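Brikitlow Assembly Publishes Revised Procedure for Removal of Presiding Officers
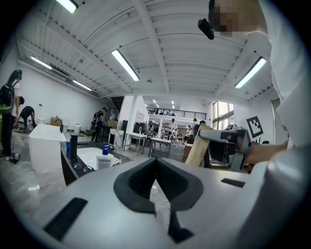
A person in a white long-sleeved top holds a gray and black gripper in a large open workshop.

BRIKITLOW, 2026-01-21 – The Office of the Clerk of the Brikitlow Assembly has published the revised text of Standing Order 16, which governs the removal of the Speaker and the Deputy Speaker. The revised order applies to any motion filed after publication. Motions already on the order paper will be handled under the previous text.

Under the earlier wording, a removal motion required "the support of the members" without stating whether the threshold was to be measured against the full membership or against members in attendance. The revised text sets the threshold at a majority of all seats, including seats that are vacant on the day of the vote. Abstentions are recorded in the journal but do not count toward the threshold.

A removal motion must now be filed in writing with the Clerk, carry the signatures of at least 16 members and state the grounds relied upon. The Clerk will check the signatures against the members' roll and return any motion that does not meet these conditions. A motion returned on technical grounds may be corrected and filed again without penalty.

Once accepted, the motion is served on the officer concerned, who has 30 days to submit a written reply. The reply may not exceed 2000 words, excluding annexes. The motion and the reply are circulated together, and the debate is placed on the order paper for the next ordinary sitting. The officer named in the motion may speak in the debate but may not preside over it.

Voting will be by roll call. The result, with the list of votes cast, will be entered in the journal before the sitting is adjourned. If a motion fails, no further motion on the same grounds may be filed against the same officer during that session.

The revision follows a public comment period that closed in July. The Clerk's office received 380 written submissions, most of them concerned with the threshold and the period for reply. Submissions from the Lawal and Pliketti districts also asked for removal debates to be held in the districts in turn. That proposal was not adopted – the Assembly's seat is fixed by statute and cannot be changed by standing order.

No change has been made to the procedure for electing a Speaker or to the rules on party affiliation. A member who leaves one party and joins another keeps the right to sign and vote on a removal motion, provided that the seat has not been declared vacant.

Printed copies of Standing Order 16 are available at the public counter of the Clerk's office and at the district offices in Lawal and Pliketti. Requests for large-print copies should be made in writing.

Issued by the Office of the Clerk, Brikitlow Assembly
Media inquiries: Press Desk, Office of the Clerk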